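The deal that was supposed to take a weekend

I got to Larklow town hall at a quarter to eight in the evening, thinking I'd be home by ten. Silly me! The two parties running our county council had promised a power-sharing agreement before supper, and supper had come and gone (cold noodles, I'm told, and a lot of grumbling about them).

If you haven't been following along, here's the short version. The spring election left the council split right down the middle, with the Boyer Valley independents holding the last few seats and enjoying themselves enormously. Since then we've had 11 rounds of talks, two walkouts and one very long argument over who gets to chair the roads budget. I've sat through more of it than I'd like to admit.

Rosine Leclerc leads the larger group. She's a former school bus dispatcher and she runs a meeting like one, so everybody gets a stop and nobody gets to linger. When I caught her by the coffee machine she looked tired but pretty cheerful. "We agree on most of it," she told me. "The trouble is the bit we don't agree on is the bit people voted about."

That bit is the bus levy. Her side wants every household in the county to chip in so the evening routes can come back. Shigeru Arai, who leads the other group, spent his whole campaign saying he'd never sign up to a new charge, and he has the leaflets to prove it – I still have one stuck to my fridge.
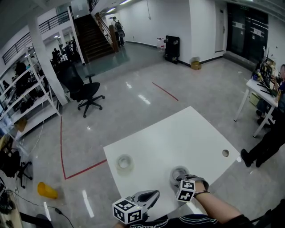
So what happens if the two sides can't agree on the levy?

The council falls back on last year's budget, month by month, and the evening buses stay off the road until a new vote is called.

I don't think either of them wants that. Arai has already moved further than his own members would like, offering a trial of 20 months paid for out of reserves, with the levy question parked until it's done. Leclerc's people think that's just kicking the can past the next election, and I have to say they've got a point. But a trial is still a bus, and if you work late shifts out in Boyer you probably don't care much which pot of money it comes from.

A woman in the public seats told me she'd been walking home since the 5 route stopped running after dark. She'd come to every open session and brought her knitting. She had voted for Arai, she said, and she'd do it again, but she wished he'd take the bus sometime.

At half past eleven they sent us all home with a one-page statement about "useful progress." The next session is down for early December, same room, and I've already packed a sandwich in my head.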